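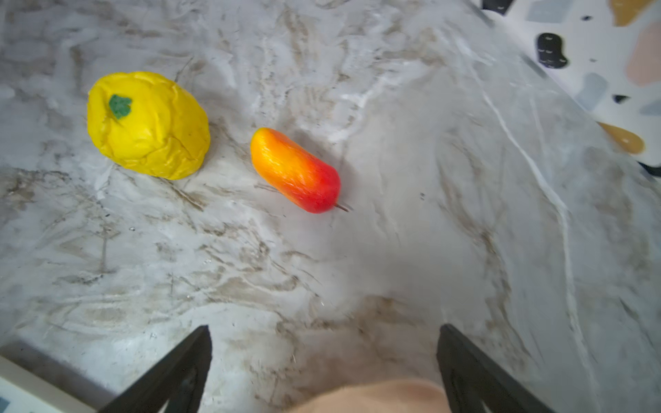
Growing capsicums on a balcony, what size pot?
I've finally got a balcony that faces north and I'm so keen to grow capsicums this summer! My daughter wants to paint the labels for the pots, and she's asked for a yellow capsicum and a long orange-and-red one, and now of course I have to grow both. Bunnings has pots everywhere from tiny to enormous. Will a 5 litre do, or am I kidding myself?
Asked in September by Puline

3 answers

Matilde Cardoso
Go bigger, you'll be so glad you did! I had mine in 5 litre pots the first year and they dried out by lunchtime every day in January. Moved up to almost 20 and the plants went berserk — I was giving fruit away at work. Long skinny types cope with a smaller pot than the big blocky ones. Feed them with tomato food once the flowers show, and stake early, brittle branches snap in wind. Yellows take ages to colour up so hang in there, they start out green.
6 people found this helpful

Skandum
big pot. good potting mix not the cheap stuff

Khaemba
Agree with Matilde. Also don't rush them out in September if you're down south, mine just sulk until the nights warm up. Saucers are great in a heatwave but tip them out after rain.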